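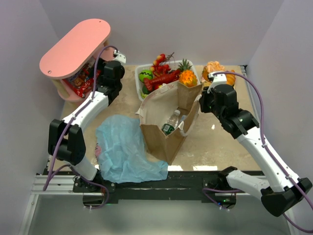 Section 4: Setting up and packing the Market Corner

4.1 General

The Market Corner is a pretend grocery area for supervised play. It consists of a small shelf unit, a produce basket, a set of toy produce and a supply of carry bags. This section covers placement of the basket, stocking, the packing activity and putting away. Assembly of the shelf unit is covered in Section 3 and must be finished before the steps below are started.

The Market Corner is set up on a table at least 700 mm deep. A table with a back and two sides is preferred, as round pieces tend to roll.

4.2 Placing the shelf and basket

1. Wipe the tabletop with a damp cloth and allow it to dry. Scuffs on the surface do not affect use.

2. Stand the shelf unit in the back left corner, with the oval top panel uppermost. Press down lightly on the panel. If the unit rocks, return to step 6 of Section 3.

3. Place the white plastic basket against the back wall, beside the shelf.

4. Put packaged goods on the shelf under the top panel. Packets are not to be stored in the basket with the produce.

CAUTION: Do not load the shelf unit with more than 2000 g. The top panel is not a seat or a step.

4.3 Stocking the basket

1. Put the largest pieces in first. The watermelon goes to one end and the pineapple to the other, with its green crown clear of the rim.

2. Fill the space between them with the berry cluster and leafy pieces.

3. Lay the lobster across the top. The lobster is supplied with the produce set and is counted as part of it.

4. Place any remaining fruit on the table to the right of the basket.

NOTE: Up to 20 pieces may be in use at one time. Extra pieces should remain in the storage tub.

4.4 Choosing a bag

Paper and plastic bags may both be used. A paper bag with the top folded open will generally stand without help and is the better choice for a child packing alone. A plastic bag has softer sides, and the top tends to close over between items.

1. Open the bag fully before it is brought to the table.

2. Stand it in front of the basket, leaving enough room behind it to lift pieces out.

3. For a plastic bag, have one person keep the top open while the other packs.

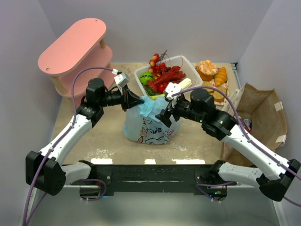 4. When packing is complete, gather the top loosely. Do not knot it, as knotted bags are usually torn when they are opened again.

WARNING: Plastic bags are a suffocation hazard. Count them out and count them back in. They must not be left on the table once the activity has ended.

4.5 Packing activity

Each turn begins with a shopping list of the supervisor's choosing. Heavy pieces are packed first and leafy pieces last. Packets from the shelf may be added at any point, provided they are laid flat. Allow 60 minutes for a full group, including putting away.

4.6 Putting away

1. Empty every bag and look inside before folding it.

2. Return the produce to the basket in the order given in 4.3.

3. Fold paper bags along their original creases. Discard any bag with a split seam or a torn handle.

4. Enter missing or damaged pieces on the Drernelari loan sheet. Replacement requests go to Deepika Nadar and are filled twice a year, the second time in December.

Section revised 22 October 2005. Approved: F. Dunbar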